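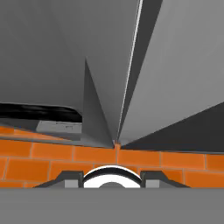

Sibel Bayram has walked the old drovers' road from Suvcombe to Rustlow five times, and she still lights up when she talks about it! "You start in the village and by lunch you're in another century," she says. Her favorite stretch is the climb out of Skimden, where the way ahead shrinks to a point like the long charcoal strip beside the thin white line here, and orange brick gives way to grass. She logged 2,851 steps on that hill alone (she counts everything). "My legs complained," she laughs, "and I went back in May."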